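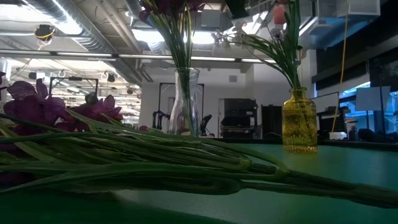
스툴스테드(Stulstead) 합창 모임 8월 회의록

때: 목요일 저녁 일곱 시 조금 넘어서
곳: 에소우(Esow) 2층 큰 방
온 사람: Noreen Rajput, Thư Lưu, Maham Malik, Helge Ljungberg, 그리고 적는 사람인 저
못 온 사람: Fouzia Jatoi (야근, 중간에 메시지로 의견 보내 주심)

지난번에 제가 너무 짧게 적어서 무슨 얘기를 했는지 모르겠다는 말을 들었어요. 그래서 이번엔 좀 길게 적습니다. 길다고 뭐라 하지 마세요! 틀린 데 있으면 단체방에 남겨 주시면 고칠게요.

1. 지난 회의록 확인

헬게 님이 하나 고쳐 달라고 하셨어요. 제가 "베이스는 악보 없이 부르기로 함"이라고 썼는데 "악보 없이 불러 보기로 함"이 맞답니다. 큰 차이라고 하셔서 그대로 고쳤어요(베이스 세 분의 표정이 눈에 선하네요). 나머지는 그대로 통과.

2. 가을 공연 곡 순서

오늘 제일 오래 얘기한 안건이에요. 노린 님이 순서를 새로 짜 오셨는데, 전반부에 느린 곡이 세 곡 연달아 있어요. 마함 님은 듣는 사람이 졸 것 같다고 했고, 노린 님은 그 세 곡이 조가 이어져서 박수 없이 쭉 가면 정말 예쁘다고 했어요. 둘 다 맞는 말 같아서 저는 가만히 있었습니다.

그래서 그 자리에서 첫 소절만 이어서 불러 봤어요. 소프라노가 트 님 혼자라 좀 휑하긴 했지만, 두 번째에서 세 번째로 넘어가는 대목은 저도 소름이 살짝 돋았어요. 마함 님도 인정! 다만 세 번째 곡 2절은 빼기로 했어요. 가사가 1절이랑 거의 같기도 하고, 거기서 매번 음이 떨어지거든요.

후반부는 자장가로 시작해서 뱃노래로 끝내는 걸로 정했고요. 앙코르는 준비는 하되 악보집에는 안 싣습니다. 헬게 님 말로는 앙코르 곡이 악보집에 있으면 김이 샌대요. 무슨 곡인지는 여기에도 안 적을게요.

포지아 님 메시지: "자장가 알토 파트, 셋째 줄 쉼표가 악보마다 달라요. 누구 것이 맞아요?" 다들 펼쳐 봤더니 진짜 다르더라고요. 노린 님 것이 원본이니까 그걸 기준으로 하고, 다음 연습 때 다 같이 연필로 고칩시다. 지우개 꼭 가져오세요.

정한 것: 노린 님 순서대로 감. 전반부 세 번째 곡 2절 삭제. 자장가 쉼표는 노린 님 악보 기준.

3. 악보집

이번 악보집은 다 합쳐서 69쪽이에요. 트 님이 편집하면서 글자를 키웠더니 이렇게 됐대요. 저는 큰 글자 대환영입니다. 작년 것은 조명 아래에서 보면 가사가 개미 같았잖아요.

문제는 제본인데, 스프링으로 하면 넘길 때 소리가 나고, 풀로 붙이면 잘 안 펴져요. 마함 님은 그냥 각자 파일에 끼우자는 쪽이었고, 헬게 님은 작년에 파일에서 악보가 우르르 쏟아진 걸 벌써 잊었냐고 하셨어요. (그거 저였어요. 다들 저를 쳐다보셨지만 이름은 안 나왔습니다.)

결국 실로 묶는 방식으로 한 부만 먼저 만들어 보기로 했어요. 트 님이 주말에 해 보고 다음 연습에 가져오십니다. 너무 손이 많이 가면 그냥 스프링으로 가고, 넘기는 소리는 우리가 조심하는 걸로요.

4. 피아노

조율은 이번에도 돌레잘(Doležal)에 맡깁니다. 공연 전날 오전이 비어 있다고 해서 제가 회의 중에 바로 전화했어요. 오전 열 시로 잡혔고, 문은 헬게 님이 열어 주십니다.

그런데 가운데 도 바로 위 레가 가끔 안 올라오는 건 조율로 해결될지 모르겠대요. 와서 봐야 안다고 하네요. 혹시 부품을 바꿔야 하면 공연 전에는 어렵다고 하니까, 노린 님이 그 음을 덜 누르는 반주를 생각해 보시겠다고 했어요. 그게 가능한 일인지 저는 모르겠지만 노린 님은 아주 태연하셨어요.

그리고 부탁 하나. 피아노 위에 컵 올려놓지 말아 주세요. 지난달에도 적었는데 또 적어요.

5. 자리와 예약

좌석 예약은 플리스토토(Flistoto)로 받아요. 작년에는 종이에 이름을 적다 보니 같은 분이 두 번 적힌 경우도 있고, 글씨를 못 읽은 경우도 있고, 아무튼 제가 문 앞에서 식은땀을 흘렸거든요.

의자는 방에 40개가 있고, 옆방 것까지 빌리면 100석까지는 된다고 에소우 쪽에서 알려 주셨어요. 마함 님은 다 채우자고 하고, 헬게 님은 통로가 없어지면 우리가 어떻게 입장하냐고 하셨어요. 뒷문으로 들어가는 방법도 얘기가 나왔는데, 뒷문이 삐걱거려요. 다음 연습 때 의자를 진짜로 놓아 보고 정합시다. 일찍 오실 수 있는 분은 삼십 분만 일찍 와 주세요.

예약 안 하고 오시는 분들은 시작 직전에 남는 자리로 안내해 드리기로 했어요. 돌려보내지는 않습니다. 서서라도 들으시게 해요.

6. 알리기

전단은 200장 정도 찍습니다. 작년에 더 많이 찍었다가 우리 집 서랍에 아직도 있어요. 이면지로 잘 쓰고 있긴 한데요.

문구는 마함 님이 두 가지를 써 오셨어요. 하나는 "가을밤, 목소리로 엮는 시간"이고 하나는 "노래 들으러 오세요"였어요. 만장일치로 두 번째! 마함 님은 첫 번째에 사흘 걸렸다며 조금 서운해하셨지만, 첫 번째 문구는 프로그램 안쪽 첫 장에 작게 넣기로 했습니다. 도서관 게시판은 트 님, 시장 골목은 저, 나머지는 출퇴근길에 붙일 데가 있는 분들이 나눠 가져가요.

포지아 님 메시지 또 하나: "전단에 시작 시간 크게요. 작년에 우리 언니가 한 시간 늦게 왔어요." 접수했습니다. 크게 넣을게요.

7. 옷

길게 안 하려고 했는데 길어졌어요. 검정으로 통일하자는 의견과 색은 각자 고르자는 의견이 반반. 헬게 님은 검정 바지가 한 벌뿐인데 그게 겨울용이라고 하셨고요. 결론은 위는 어두운 색 아무거나, 아래는 검정이나 남색. 반짝이는 건 빼 주세요. 신발은 소리 안 나는 걸로요, 특히 입장할 때!

8. 끝나고 다과

공연 끝나고 한 시간쯤 방을 더 쓸 수 있어요. 차랑 간단한 먹을거리를 각자 하나씩 가져오면 어떨까 하는데, 겹치지 않게 단체방에 먼저 적어 주세요. 작년처럼 귤만 잔뜩 모이면 곤란해요. 저는 생강 쿠키를 구울 생각이고, 노린 님은 짭짤한 걸로 하신대요. 견과류가 들어가면 쪽지에 적어서 접시 옆에 놓아 주시고요.

9. 그 밖의 이야기

테너가 부족해요. 매번 하는 얘기지만 진짜 부족해요. 주변에 설거지하면서 노래 흥얼거리는 분이 있으면 한번 데려와 주세요. 오디션 없습니다. 악보 못 읽어도 돼요, 저도 처음엔 못 읽었어요.

트 님이 연습 때 녹음을 해서 파트별로 올려 주면 좋겠다고 했어요. 다들 좋다고는 하는데 자기 목소리만 크게 들릴까 봐 걱정하는 눈치라, 일단 한 번만 해 보고 계속할지 정하기로.

연습 시작 전에 창문 닫는 것도 잊지 맙시다. 아래층에서 연락이 오진 않았지만 발성 연습은 좀… 듣는 입장에서는 길잖아요.

할 일
노린: 원본 악보 사진 찍어 단체방에 올리기, 반주 손보기
트: 실 제본 한 부, 도서관 게시판, 녹음
마함: 전단 마무리, 프로그램 안쪽 문구
헬게: 조율하는 날 문 열기, 옆방 의자 빌리는 것 확인
포지아: 플리스토토 예약 페이지 (메시지로 맡겠다고 하셨어요, 고맙습니다!)
저: 시장 골목 전단, 돌레잘에 예약 확인 전화 한 번 더

다음 모임은 같은 방에서 다시 목요일 저녁 일곱 시예요. 의자 놓아 보실 분들은 여섯 시 반까지 와 주세요.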